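I finally finished Gethin, on hard mode

In May I bought Gethin second-hand, for the third time in my life. The first two copies I sold before the end, both times at the same place, the bridge of Zaltgate. For those who do not know it, Gethin is an old role-playing game with turn-based battles and a kingdom which has lost its river. The story is told very slowly. I like this, but I understand why many players don't.

My save file says 159 hours. A good part of this went into the mines under Morari, where I walked in circles to raise the level of my healer. I am a little ashamed, because a friend from the forum finished the same mines without fighting any optional battle. He used the smoke bottles. I had a full bag of smoke bottles and I was keeping them for later, as I always do in such games.

The bridge is still unfair, in my opinion. The guardian has two forms, and between them you can't save. When he changes to the second form he removes all your protections, and then he attacks first. This time I came with 1,017 health points on my knight and I thought it would be enough. It was enough for one turn.
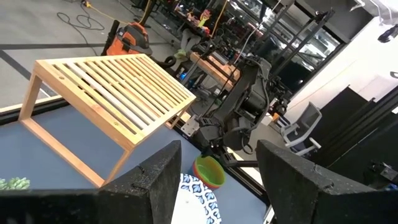
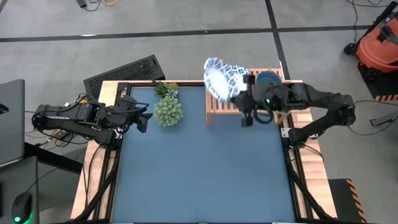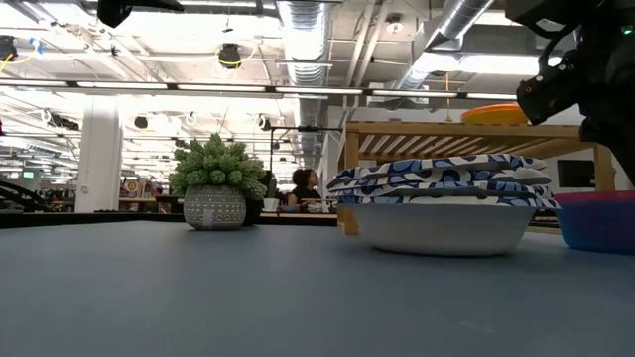
Can you go back to Morari after you cross the bridge of Zaltgate?

The road closes behind you when you cross, and it stays closed until the ferry chapter. Buy your medicines before the bridge and finish the errands for the miners, otherwise you will wait a long time for the silver ring.

What helped me in the end was to change the order of my group. I put the archer in front, which sounds foolish, but the guardian always hits the front place when his second form begins, and the archer can dodge. My knight stood at the back and waited with his full strength. After 3 more attempts it worked, late in the evening, with only the healer and the knight still on their feet.

Now I am in the last chapters again with the same file, looking for the songs that I missed. The one in the lighthouse needs a lamp, and I believe I sold the lamp to the merchant Urnetti in the first village. If he still has it, I will write about the lighthouse next time.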